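Prenix Control Board Refurbishment: Progress Report to Edel
14 April 2022

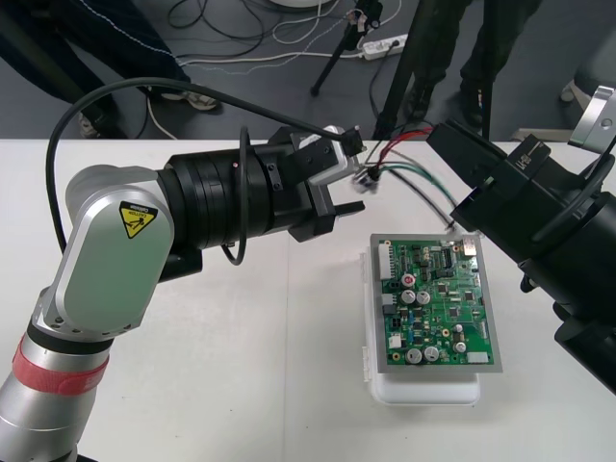
Figure 1. Control board in its gray metal frame on the white enclosure, with the four-color wire bundle and its connector.

Scope of the period

The work covered by this report is the second stage of the refurbishment of Prenix control units returned from the Cavau site. The grant pays for inspection, replacement of aged parts, harness work and bench test. It does not pay for enclosure replacement or for transport between sites, and neither is charged here.

The first stage dealt with intake and sorting. Of the 110 units received, 86 were accepted for refurbishment. The rest have been set aside as sources of frames, enclosures and hardware. They will not be repaired under this grant, and they are stored with their intake sheets attached so that parts can be traced back to the unit they came from.

Condition of the boards

The board type is densely populated, with electrolytic capacitors of several sizes standing close together and a multi-pin header along one edge. The larger capacitors are the tallest parts on the board and are the first to be touched when a harness is routed badly. Several of the accepted boards had a capacitor leaning against its neighbor, with stress on the leads. These parts are being replaced whether or not they measure within limits.

Measured results for the capacitors are mixed. Parts near the power section have drifted further than those at the other end of the board, as would be expected from the operating temperature. Series resistance was out of limits more often than capacitance. The test procedure was changed early in the period so that series resistance is read first, and a part that fails this reading is not measured again.

The integrated circuits have given little trouble. No board has been rejected for a failed chip. Two boards were rejected for lifted pads under the header, both from earlier field repairs where too much heat had been used. The damage was under the plastic body of the header and could not be seen until the header was removed. An added check for movement of the header now takes place at incoming inspection.

Enclosures and frames

The white plastic enclosures are mostly sound. Yellowing is present on units that stood near windows and has been ignored. Cracked screw posts are the main defect. A cracked post is repaired with a sleeve if the crack stops short of the base, and the enclosure is replaced from the set-aside stock if it does not.

The gray metal frame that holds the board has been kept as the working fixture. An earlier plan was to remove each board from its frame for all work. In practice the frame protects the solder side, keeps the board flat and gives a grounding point. Boards are now removed only for capacitor and header replacement and go back into the same frame before the harness work is started.

Some frames were bent at the corners during transport. They are checked on a flat plate before use. A bent frame twists the board when the screws are tightened, and this was the cause of one intermittent fault that took most of a day to find.

Wire harness and connectors

The harness work is the largest item in this period. The bundle contains red, black, green and white wires ending in a small connector. The original harnesses were cut to different lengths at different times, and a number of them were too short to be seated without pulling on the connector. A single length has been adopted for all replacement harnesses. It allows the connector to be seated with the board in its frame on top of the enclosure, and leaves enough slack for the unit to be closed without the wires crossing the capacitors.

The parts stock for this work stands at 662 crimp contacts, supplied by Orbán. Contacts are drawn against a unit number. Waste has been higher than planned, mainly from rework on the green wire, where the insulation is thicker than on the other three and does not always sit inside the rear crimp wings. A different stripping length for that wire has reduced the problem. The supplier has been asked whether the wire can be provided with the same insulation thickness as the rest. No answer had been received at the time of writing.

Connector seating is checked by a light pull on the bundle after insertion. The connector must not be rocked from side to side, as this opens the contacts on the outer positions. The instruction sheet has been changed to say so, and it now shows the correct wire order as seen from the wire side of the connector. The earlier sheet showed it from the mating side, and some harnesses were made in reverse order as a result. All of these were found at the continuity check before power was applied.

Bench test

Each completed unit is given a continuity check, a low-current power check and a run under load. Units that pass are sealed, labeled and placed on the outgoing shelf. A unit that fails at any step goes back to inspection with its sheet, and the full sequence is repeated after repair.

The load run is the slowest step and sets the rate for the whole line. The available supply can feed only one unit at a time. A second supply is included in the approved budget and has been ordered. Delivery is later than quoted, and until it arrives the finished units wait in a queue ahead of the load run. Floor space for the queue is adequate. The supply will need its own circuit, and the wiring for this is already in place.

Spending

Spending on capacitors is under the planned figure, as bulk pricing was obtained. Spending on contacts and wire is over, for the reasons given above. The two differences are of similar size, and no change to the total is requested. Labor is on plan. The budget line for solder and cleaning fluid has hardly been used and may be moved to wire if Edel agrees.

Open items

Thicker green insulation: awaiting reply from supplier.
Second load supply: on order, delivery date to be confirmed.
Enclosure stock: sufficient for the accepted units at the present rate of replacement.
Header replacement: the current type is available, but a second source should be approved before the next order.
Intake sheets: older sheets lack a field for frame condition and are being completed by hand as each unit is opened.

Work planned for the next period

Capacitor replacement will continue in batches grouped by board revision. Harness work will follow each batch directly, so that boards are not stored with old harnesses fitted. The load run will be extended to two units at a time once the new supply has been checked. The first return shipment to the Cavau site is planned for June, and the packing list will be sent to Edel for approval before the units are boxed.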